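README — Vedura balloon fault set

Hi, and thanks for opening this before the data! I'm Manju Rastogi. I put this set together in May with Miłosz Pietrzak, after our two-arm balloon handling task at Bernstead kept going wrong in ways our logs called a success.

What's in here

There are 879 episodes, cut down from 900. The missing ones had broken timestamps, so I dropped them. Each episode has head camera video, joint positions and motor current for both arms, plus a fault label.

What went wrong

The short version: the grip check only looks at finger current. A fold of thin plastic film between the fingertips can push the current past the threshold, and then the controller (we call it Hurden) reports a solid hold and starts the next move. Miłosz caught it while replaying a night run at half speed — I'd been blaming calibration for ages, sorry Miłosz.

The worse part is that Hurden kept closing after a false hold. We had 15 overcurrent stops, and 7 of those needed a manual restart with the arms locked close together.

Head camera views of the task, both arms at the table:

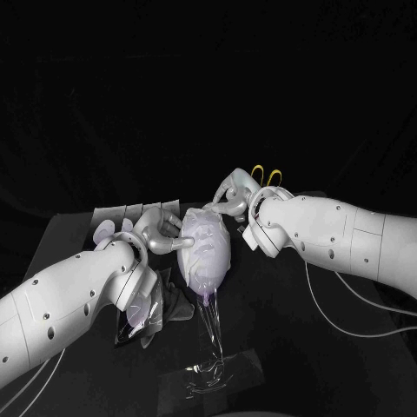
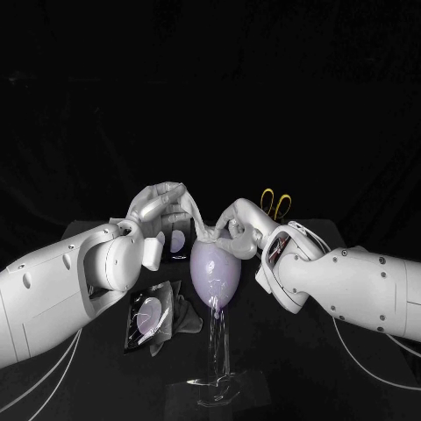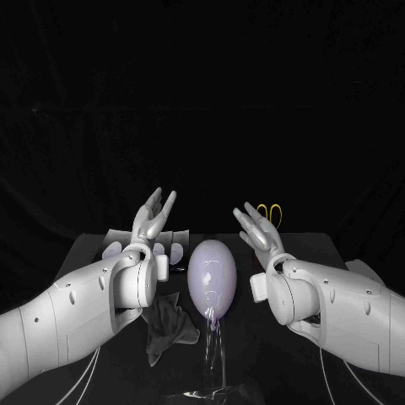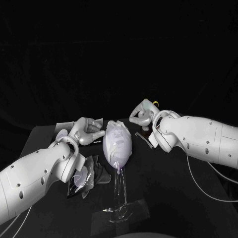 Labels

ok, false_hold, overcurrent, operator_stop. If two apply, the later one wins. I'm not in love with that rule, so raw events are in events.csv too.

Please don't

Don't train a grip detector on current alone with this set. And don't replay the overcurrent episodes on real arms without the force limit patch (it's in the Qureshi branch, not in main yet).

Known gaps

No touch sensing at all. Label checks on the night runs are still only half done — send corrections to me or Miłosz.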